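Boletín > Vida en la oficina > Cocina y office

Vajilla suelta: qué se queda y qué se va

6/23/21 | Por Maribel Taipe

Voy rápido que esto tenía que salir ayer. Toca ordenar el office antes del cambio de armarios y hay plástico por todas partes. 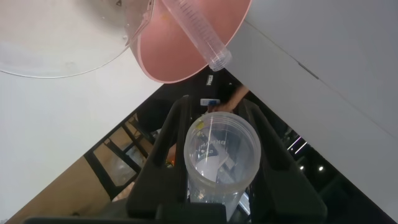 Lo primero, las tapas. Tapa sin recipiente, fuera. Ya lo dijimos en March... perdón, en marzo, y seguimos igual. Las transparentes redondas son las peores, todas parecen la misma y luego ninguna cierra con nada. Si tenéis el táper en casa, traedlo o llevaos la tapa.

Platos: los de color rosa salmón se quedan. Van apilados en el estante bajo, no encima del microondas ni de pie contra la pared. Los desparejados, a la caja de Humphreys, que los quieren para el taller de pintura.

Vasos de plástico transparente. Se quedan los que estén enteros y sin manchas. Miradlos por dentro y por el borde antes de guardarlos, por favor, que siempre hay alguno con algo pegado. Boca abajo en la bandeja. El pedido nuevo a Timport es de 200, así que no hace falta esconderlos en los cajones (sabemos quien sois).

Tubos graduados. A ver. Los de plástico con las marcas de volumen son del laboratorio y no pintan nada entre los platos. Tubo que aparezca en la cocina vuelve a la sala 374, se deja en la gradilla de la entrada. Tampoco sirven para medir el aceite de la ensalada, aunque vengan con su escala y todo. Para eso hay una jarra medidora en el cajón grande.

Cajas para clasificar: las manda Sovier, llegan plegadas. Una para tapas, otra para vasos, otra para lo que no sepáis donde va. Con etiqueta. Sin etiqueta no se recoge.

Lo que sobre se lo lleva Tindov para reciclar, pero lo quieren limpio y seco. Nada de restos de yogur.

Dudas, a la extensión 512. Si no cojo, nota en el corcho. Y quien tenga la llave del armario alto, que la devuelva yaa.

Maribel

Usamos cookies propias y de terceros para mejorar tu experiencia. Si sigues navegando, aceptas su uso. Aceptar | Configurar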